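Jekdale Soft Goods Laundry & Mending
Frequently Asked Questions
Last updated Jul 30, 2020

We clean and repair plush things: blankets, stuffed animals, bed jackets, the occasional slipper with a history. The answers below cover most of what lands in our inbox. If yours isn't here, write to us anyway. We read everything, including the poems.

Do you take stuffed animals, or only blankets?

Both. We also take the in-between items, the ones that started as one and drifted toward the other. If it's soft and you'd be upset to lose it, put it in a bag and send it over.

How do I know whether my item can go in the washer at home?

Read the tag. If the tag has been chewed off, squeeze the item all over and feel for anything hard, crunchy or battery-shaped. Anything with a voice box, a music box or a filling of unknown grain should stay out of water. Plain polyester fleece with polyester stuffing will usually put up with a cold, gentle cycle inside a pillowcase with the end tied shut.

We'd love your business, but we aren't going to charge you to do something your washer can do while you watch television.

What about the dryer?

No heat. Plush fiber is a kind of plastic, and hot plastic does what you'd expect. Once the tips have melted together you get that crispy, doormat feel, and there's no bringing it back. Air dry it on a rack, turn it over twice a day, and give it longer than you think. The outside of a thick toy is ready well before the middle.

Mine already went through the dryer on high. Can you fix it?

We can brush it. It will look better and feel slightly less like a doormat. We price this as "brushing" on the form and not as "restoration" for a reason.

What is the difference between fleece, chenille and minky?

Fleece is a knit that's been brushed until it's fuzzy. Chenille is made from fat, tufted yarn, and it tends to show lines or ridges. Minky is a short, dense, slippery pile that was invented to make people who sew cry. Plenty of things are sold under the wrong name, so on the intake form just write "fluffy" and let us argue about it.

My item has ridges. Will they wash out?

If they're part of the knit or the pile, they'll still be there when it comes home. If they're creases from living under a mattress, a little steam held well above the surface will help. Don't press down. An iron set on a plush blanket leaves a very accurate picture of an iron.
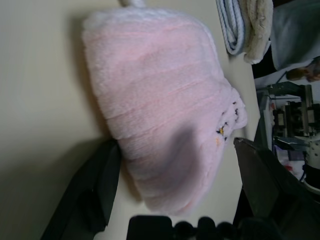 Pale pink, fluffy and faintly ridged, with small dark and yellow-orange stitching near one side.

Can you clean around embroidery?

Yes. Dark thread on pale fabric is the combination we fuss over most. Before anything gets wet, we press a damp white cloth against the stitching and look for color on the cloth. If there's some, the item gets spot cleaned by hand and never goes into the tub. You can run the same test at home, and you should, especially with black or red.

Please don't scrub across stitches with a toothbrush. Small stitches are usually held in place by one thread with very little ambition.

Some of the face is missing. Can you replace it?

We can, and we'll send you a sketch first. Send an old photo if you have one, with the face large enough to see. We've learned to ask how the expression should look, after sending back a perfectly symmetrical smile to a customer whose bear had been smirking since 1980. It came back to us the following week. The smirk is now restored.

Can you match the thread color?

Close. We keep 200 shades at the Plurside shop, and the one you need is always between two of them. Pastels fade unevenly, so a thread that matches the back of an item may look bright against the front. We match to the spot where the repair will sit.

How do I store a plush blanket?

Clean and fully dry, folded loosely, in a cotton bag or an old pillowcase. Skip the vacuum bag. It does save space, and the pile will remember the experience for months. Refold along different lines every so often if you're the kind of person who does that. We tell customers we are.

Pale colors do best out of direct sun. Pink in particular heads for beige when left on a windowsill.

How long does it take?

Cleaning takes 13 days from the day it reaches us. Mending depends on what's wrong and how much of it there is. November is our slow patch for cleaning and our busiest month for repairs, when people start getting boxes down from the closet and finding out what the moths have been up to.

My child can't sleep without it. Can you go faster?

We do offer a rush service at Gronow only. Drop it off when we open and pick it up the next afternoon, cleaning only, small items only. That still leaves you one night to get through, and we have no advice for that part. A decoy has been tried by many parents. The success rate is poor.

How much does it cost?

Prices are on the intake form and go by weight, measured dry. Repairs are quoted separately. We won't start a repair until you've said yes in writing, and we cap our liability at 400 dollars per item. We know it's worth more than that to you. Our insurer doesn't have a teddy bear.

Should I wash it before I send it in?

Shake it out, please, and check the pockets if it has any. Otherwise leave the stains alone. A fresh stain is easier for us than one that's been met with dish soap, baking soda, vinegar and something your neighbor swore by.

Do you use fragrance?

No. We wash with Clukari unscented, and your item will come back smelling like very little. Some customers find this upsetting, particularly if the old smell was the whole point. There's a box on the form marked "mend only, do not wash." Check it and we'll keep the thing well away from the sinks.

Will it come back looking new?

It'll come back clean. Worn spots will still be worn, and flat places may fluff up some. If you wanted new, there are stores.

Can I visit it?

This gets asked more than you'd guess. No, but we'll email you when it's dry.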